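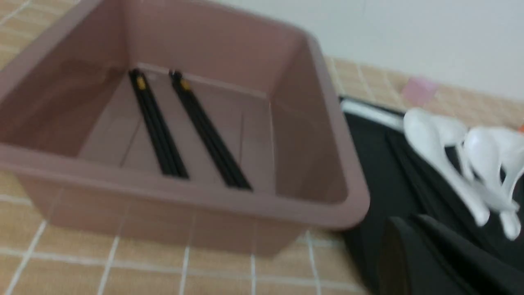

Wenjie Jiang wrote in after the February issue to say that her own arm grips fine in the morning and starts dropping chopsticks by lunch, and could I please stop talking about software and tell people how I look after the fingers. Fair enough! So that's this month's item, and it's a long one for me.

Our sorting cell at Neltwood does spoons and chopsticks all day, and slim shiny things are mean to a gripper. The ridges on the pads fill up with lint and whatever else is going around, and then a stick rolls instead of staying put. I used to wipe the pads when I remembered. Now I do it every 300 picks — soft toothbrush along the ridges, then a damp cloth, then I let them dry while I get a coffee. The pads we took off last time had made it to 274 picks past their last brushing and you could feel the difference with a thumb.

After the pads I check the wrist camera. Two screws hold the bracket, and one of them likes to back out (it's always the left one, don't ask me). If the picture looks soft when the arm is moving, try the screw and the lens before you touch any settings. Ashraf Shehata lost most of an afternoon to the settings.

Then I close the fingers on a single chopstick and tug. If it slides, I redo the zero. Our old zero was off by just enough that spoons were fine and chopsticks weren't, so please test with the thin stuff.

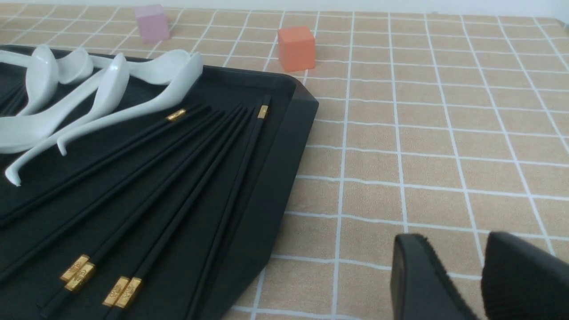 Spoons and chopsticks in the black tray, gripper at lower right.

Spare pads are in the Wunderlich drawer, and Lacey Tapley has the key. If you take the last pair, write it on the sheet. Wenjie, let me know how yours is doing by lunchtime — I'd love to hear if brushing helps, and what you're using for pads these days.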